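双腕セルの定期点検とケーブル再固定の手順

最終更新:2018年9月8日

対象はアルミ製ベースレールに2本のアームを並べた囲い付きの卓上セル。社内ではGirentセルと呼んでいる構成で、制御ソフトはDrestadixを使う。点検の間隔は積算稼働298時間ごと。この時間に達していなくても、アームの付け替えやケーブル交換をした場合は手順3以降を必ず行う。

作業は一人でできるが、手順5の原点確認だけは、非常停止ボタンに手が届く位置に立って行うこと。

用意するもの
・六角レンチ一式(ボールポイントでないもの。本締めに使う)
・トルクドライバー
・ケーブルクリップの予備
・乾いた不織布、エアダスター
・結束バンド、ニッパー
・ネジの合いマーク用の油性ペン
・点検表(用紙番号555)

手順1 停止と電源遮断

動作中のプログラムを終了し、両アームを待機姿勢に移す。待機姿勢が登録されていないセルでは、肩と肘を畳んでグリッパが床面に触れる手前で止める。姿勢を保持したまま電源を切ると、ブレーキのない軸は自重で落ちる。必ず上リンクを手で支えてから主電源を切る。左右を同時に支えられない場合は、アームごとに励磁を切る。Drestadixの画面では「軸設定」から「個別励磁」を選ぶ。

電源を切ったら、レール下の基板の表示灯が消えるまで待つ。消灯前にコネクタを抜かない。

手順2 清掃

床面と壁の下端をエアダスターで吹く。ただし基板に向けて直接吹かない。レール前面の通気スロットは詰まりやすいので、不織布で表面の埃を取ってから、内側へ押し込まない角度で吹く。関節の隙間に入った糸くずはピンセットで抜く。溶剤は使わない。

壁の布や床材にめくれがあれば、この段階で直す。背景の見え方が変わると認識側の調整をやり直すことになるため、張り替えた場合は点検表の備考に書く。

手順3 ベースと取付板の増し締め

レールに固定された取付板のボルトを対角の順に締める。一度に規定値まで上げず、半分のトルクで一周し、二周目で規定値にする。規定値はアームの型式で異なるので、付属の表に従う。合いマークがずれていたボルトは、一度抜いてネジ山を拭いてから締め直し、マークを引き直す。同じボルトが2回続けて緩んでいた場合は交換する。

取付板とレールの間に薄い異物が挟まると、アームの根元がわずかに傾く。ボルトが正しく締まっているのに手先の位置が合わないときは、板を外して接触面を確認する。

手順4 ケーブルの再固定

このセルで最も不具合が多いのはケーブルである。断線よりも、クリップから外れたケーブルが関節に巻き込まれる例が多い。

1. 肩側から順に、上リンクに沿うケーブルがクリップに収まっているか指で確かめる。
2. 肘の前後では余長を残す。肘を最大まで曲げ、次に最大まで伸ばし、どちらの姿勢でもコネクタに張力がかからないことを見る。
3. 余長の輪が大きすぎると反対側のアームに引っかかる。両グリッパを中央に寄せた姿勢で、輪が相手側のリンクに届かないことを確認する。
4. 手首カメラの線は、モータの線と束ねない。別の経路にして、手首を両方向に限界まで回しても余裕がある長さにする。
5. クリップを足す場合は、リンクの穴を塞がない位置を選ぶ。結束バンドの切り口は内側に向けない。

レール下の基板につながる線は、左右とも軽く引いて抜けがないか見る。束ねて吊るすと振動で端子に負担がかかるので、レール側に留める。

手順5 通電と原点確認

上リンクを支えた状態で主電源を入れ、片側ずつ励磁する。異音がなければ手を離す。Drestadixで原点復帰を実行し、各軸の偏差を読む。偏差が許容値を超えた軸は、再度原点復帰を行い、それでも超える場合は機械側(手順3)に戻る。数値だけをオフセットで補正して済ませない。

続いて低速で肩、肘、手首の順に1軸ずつ往復させる。往復は各軸7回とし、ケーブルの動きを目で追う。

手順6 両手の突き合わせ確認

中央に平らな木のブロックを置き、左右のグリッパをその上まで寄せる。指先どうしが接触する手前で止め、高さと前後のずれを見る。

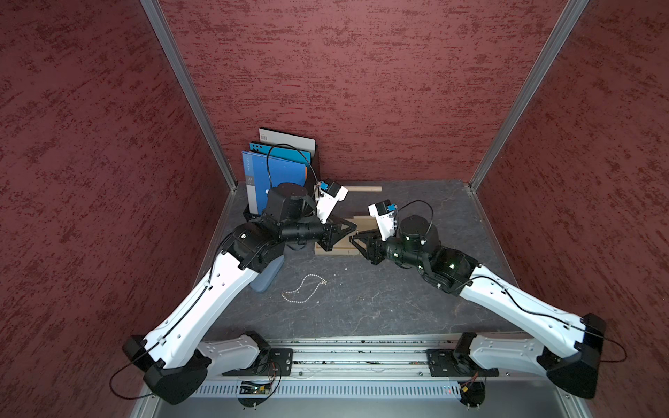
Gökçeからは、この突き合わせは指先を閉じた状態でもやり直したほうがよい、開いたままだと指の取付ネジの緩みが隠れる、という指摘があった。Prenlowのセルではそれで二度見つかったとのことなので、次の改訂から開と閉の両方を点検項目に入れる。当面は点検表の備考欄に「閉」と書き、結果を併記する。

ずれの判定は上から見た位置と横から見た高さを別々に行う。高さだけがずれる場合は、肩の原点か取付板の傾きを疑う。前後にずれる場合は、先に肘の偏差を読み直す。左右で同じ向きにずれているときは、アームではなくブロックの置き方が悪いことが多い。

手順7 手首カメラの確認

カメラの取付部を指で軽く押し、がたつきがないことを確かめる。次に左右の映像を表示し、それぞれのグリッパの指先が前回の保存画像と同じ位置に映っているか比べる。位置が変わっていた場合は角度を戻してから固定ネジを締め、キャリブレーションをやり直す。レンズは乾いた不織布で拭き、締め付けの後に再度映像を見る。

手順8 試し動作

登録済みの把持動作を低速で1回、通常速度で1回実行する。対象物は普段使っているものでよいが、細い棒と、鎖のように形の定まらないものを一つずつ含める。棒では指先の平行が、鎖では指を閉じきったときの隙間がわかる。

症状と確認箇所

手首が特定の角度で止まる:ケーブルの余長不足。手順4の2と4。
肘の表示灯がつかない:肘手前のコネクタの半挿し。電源を切って挿し直す。
カメラ映像が途切れる:手首部の線の曲げ半径、次に基板側の端子。
原点復帰のたびに偏差が変わる:取付板の緩み、または関節のガタ。
片側だけ発熱が大きい:通気スロットの詰まり、保持姿勢の負荷。待機姿勢を見直す。

点検表には積算時間、交換したネジとクリップの数、原点偏差の前後の値を記入する。異常がなかった項目も空欄にせず、斜線を引いておく。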